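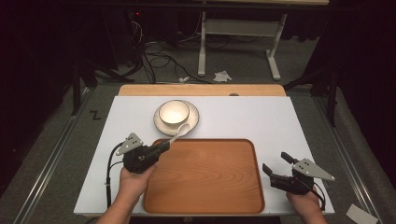

## 4. Good Practice at the Tabletop Station

This section applies to all operators who record demonstrations with the Itum hand-held grippers. It should be read together with Section 3 (Mounting and Cabling). Operators who are new to the station must complete one supervised session before working alone.

### 4.1 Preparing the work area

1. Place the white board flat on the table. Press down on each corner in turn. If the board rocks, correct it before placing any objects.
2. Check the floor within one step of the operator's position. Remove paper, packaging and tissues.
3. Lead each gripper cable away from its own side of the board. The left cable leaves to the left and the right cable to the right. Cables must not cross the area where objects are handled.
4. Confirm that the metal plate on each gripper is firmly attached. A plate that moves under light finger pressure must be tightened as described in Section 3.
5. Open and close each gripper 3 times without an object. The motion should be smooth over its full travel.

**Note:** Floor rails remain in position between sessions. Do not stand on a rail or use one as a footrest.

### 4.2 Setting out objects

Tasks in the Gristinness series use household tableware and serving trays. Set out only the items named on the task sheet.

1. Inspect each ceramic item for chips and cracks. Withdraw damaged items and record them in the station log.
2. Place the tray on the near half of the board, and the cup and saucer on the far half.
3. Rest the spoon on the saucer with its handle toward the operator, so that it can be taken by the tip of the handle.
4. Keep cups empty. Liquids are not permitted at this station, including during rehearsals.

> **Caution:** Ceramic items can break under gripper pressure. Never close the jaws on the rim of a cup with more force than is needed to hold it. If an item breaks, stop the recording, put both grippers down and clear the pieces by brush. Do not pick them up by hand.

### 4.3 Handling during a recording

1. Begin with both grippers over or on the board, and hold still until the start tone has ended.
2. Move at a steady pace. Sudden movements reduce the value of the recording and increase the risk of knocking an object from the table.
3. When one hand is not in use, rest its gripper on the board beside the tray. Leave its fingers open and clear of all objects.
4. Touch objects with the gripper fingers only. An object moved by a bare hand makes the recording invalid, even if the task is later completed.
5. If an object is dropped, finish the present movement, return both grippers to rest and mark the attempt as failed. Failed attempts are kept – they must not be deleted at the station.

**Note:** A session block lasts around 20 minutes. Operators must put both grippers down between blocks, and may stop earlier at any time if they feel strain in the wrist or forearm.

### 4.4 Stopping and handing over

1. End the recording in the Jitell console and wait for the saved message.
2. Lay both grippers on the board, fingers open, with no load on the cables.
3. Return tableware to the Entwistle cabinet.
4. Enter any faults on Form 409. A fault that affects a cable or a gripper finger takes the station out of use until it has been checked.

Changes to this section require the approval of Annick Pichon, Station Safety Lead. Printed copies older than revision 2 should be discarded.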